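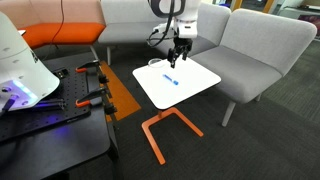

Orange-legged side table, with a clear dish and a blue marker.

BEANS, AGAIN (and what to do with the pot liquor)

Quick one this month. January, everyone's skint, the cupboard's full of things bought in a fit of good intentions back in autumn. In my case beans. Big jar of white ones, bought loose, weighed it on the kitchen scales and it came to 662 grams. So that's been dinner. And lunch.

Several of you asked after the last Kendum letter how I cook dried beans without them turning to grit or mush. So, the method as I do it now, which has changed a bit. Then three ways to eat them. Then your letters.

THE SOAK

Overnight. Cold water, plenty of it, they'll swell to more than double. Biggest bowl you own. Salt in the water, a good heaped teaspoon per litre. I used to be firmly against this, my mum always said salt toughens the skins, I repeated it in this very newsletter more than once. Tried it side by side before Christmas. Salted ones were creamier and hardly any had burst. So I take it back.

If you forgot to soak (me, most Saturdays): bring them to the boil in fresh water, give it a couple of minutes, lid on, heat off, leave an hour. Drain. Carry on as below. Not quite as even but perfectly good in soup.

One serious note. Red kidney beans need a proper hard boil for ten minutes at the start, fresh water, rolling, before you turn them down. Don't put them raw in a slow cooker. They'll make you properly ill. White kidney beans (cannellini) the same, to be safe.

THE POT

Drain, rinse, back in the pan. Cover with fresh cold water by a couple of inches. Then in goes:

half an onion, skin off, left whole
a carrot if there's a tired one about
bay leaf, or two if they're old and dusty
5 garlic cloves, unpeeled, just bashed
a big glug of olive oil, more than feels sensible
parmesan rind if you've been saving them

Boil hard for ten minutes, skim off the foam. Then right down. Barely moving. A bubble here and there. If it's galloping the outsides will fall apart while the middles are still chalky. Lid half on.

How long? Depends how old they are and there's no way of telling from the outside of the packet. Start tasting at forty-five minutes. Mine took nearly an hour and a half. The Bomon ones from the corner shop are usually done in under an hour, they must sell a lot of them.

Taste at least a few, not just one. They don't all cook at the same rate. When every single one is soft right through, they're done. Not "nearly". An al dente bean is just an undercooked bean.

Salt now, to taste. And then the bit people skip: turn it off and leave them sitting in the liquid until just warm. Half an hour or so. They carry on drinking and the seasoning goes in. Then fish out the onion and the bay. Squeeze the garlic out of its skins and stir it back in, it'll be like butter.

Keep the liquid. Keep the liquid! It's half the point. 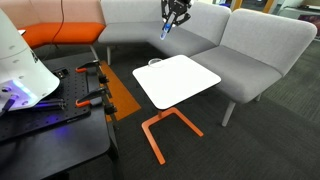 Side table and the light grey corner seating.

WAY ONE: ON TOAST

Monday night sort of thing. Ladle of beans, ladle of their liquid, into a small pan. Mash about a third of them against the side with a fork. Bubble until it's thick and slumpy. Handful of chopped greens in if you have them, kale wants five minutes, spinach wants none. Black pepper, lemon. Toast rubbed with a cut clove of garlic. Pile on. Oil over the top.

Nice with an egg. Nice with anchovies melted in the oil first. Nice with nothing.

WAY TWO: THE TOMATO BAKE

A bit more of an occasion, feeds four with salad and bread.

Slice an onion, cook it gently in oil with a pinch of salt till it's properly soft and sweet, fifteen minutes, don't rush. Garlic, a teaspoon of smoked paprika, half a teaspoon of fennel seed if you like it. Tin of tomatoes. Splash of vinegar, pinch of sugar. Simmer till it looks like sauce and not like tinned tomatoes. Stir in enough cooked beans to fill your dish, and enough of the liquid to make it look slightly too wet. It won't be once it's baked.

Breadcrumbs on top, tossed in oil first with a bit of grated cheese and chopped rosemary. Oven at 200, middle shelf, half an hour, until the edges are catching and the top's gone brown and noisy.

Leave it ten minutes before serving. It comes out like lava and you won't taste anything for the rest of the evening.

A few people have asked if the crumbs can be gluten free. Yes, or use crushed up crisps. Plain ones. I've done this for guests and they asked for the recipe.

WAY THREE: SOUP, WITH THE DREGS

When you're down to the last of the jar. Soften whatever you've got: leek, celery, carrot, the end of a fennel bulb. Add the leftover beans and all their liquid, top up with water. You shouldn't need stock, thats what the liquid is. Simmer twenty minutes. Blend half, tip it back in. Finish with something sharp and something green. I did parsley chopped with lemon zest and a scrap of raw garlic and it woke the whole lot up.

Small pasta in at the end if you're hungry. Cook it seperately if you're planning leftovers or you'll open the fridge tomorrow and find a solid.

A WORD ON CUPS

Ott Mets has asked me twice now what a cup is, after I passed on that American recipe for molasses beans. Sorry. Should have converted it. An American cup is 237 ml, near enough, so a smallish mug. A cup of dried white beans comes out at just under 200 grams. For that recipe you want two of them. The molasses can be black treacle, but go easy, it's more bitter. Half treacle and half golden syrup is what I'd do.

And no, you can't use the mug with the handle missing as a standard measure for the household. Well you can. But then don't write to me.

KEEPING THEM

In the fridge, in their liquid, covered, four days. Out of the liquid they dry up and split. They freeze very well, again in the liquid, in old takeaway tubs or flat in bags. Flat is better if your freezer's like mine. Label them. Cooked beans and frozen porridge look identical and I speak from experience.

Defrost in the fridge overnight, or put the block straight in a pan with a splash of water, low heat, lid on, and let it get on with it. Bring it up till it's piping hot all the way through.

WHERE TO BUY

Loose is cheapest. Abdelaziz on the parade has the big sacks by the door, bring your own tub, go in the morning before the school run. He's got the speckled ones back in as well, which lose all their speckles when you cook them. Sad, but the flavour's lovely, a bit like chestnuts. Ask for the new crop.

If it's jars you want, ready cooked, the Mustel ones are dear but good, and for the toast recipe I honestly wouldn't sneer at a tin. Rinse tinned ones unless you like the taste of tin. Then warm them through with oil, garlic and a bay leaf for ten minutes and they'll pass.

YOUR LETTERS

Big postbag after the salt question. Mostly people telling me off. A couple of you swear by bicarb in the soaking water, a pinch, if you live somewhere with very hard water. I've tried it. It does speed things up but too much and they taste of soap, so a pinch has to mean a pinch. I'd try filtered water first, if there's a jug in the house.

Someone else wanted to know whether tomatoes can go in at the beginning. Please don't. Acid keeps the skins firm, you'll be there till midnight. Tomatoes, vinegar, lemon, wine, all of it goes in after they're soft.

And then the wind question, there's always one. Throw away the soaking water, rinse well, cook them thoroughly, and eat them more often. Small helpings to begin with. Your insides get used to it, mine did.

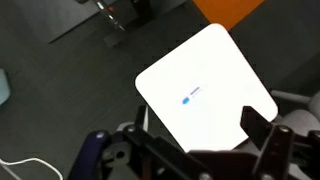 Algirdas Adomaitis: Your onion goes in raw, which I think is a waste. Cut it in half and burn the flat side in a dry pan until it is black, then put it in with the beans. The liquid turns a light brown and tastes as if there was a ham bone in it. My grandmother did the same with the carrot. Also I add a spoon of dried savory, not rosemary, rosemary takes over everything. And I don't agree about al dente, but I suppose we won't settle that.

We won't, no. But I did the burnt onion last night and he's right, the liquid was so good I drank a mug of it standing at the hob. Open a window first. The savory I couldn't find anywhere, used thyme. Will keep looking.

Next time: marmalade, if the Sevilles turn up, and what to do with the half cabbage. Send me your cabbage things by the end of the month please, soups especially. No more coleslaw, we've had enough coleslaw to see us into summer.

Must dash, pan's on.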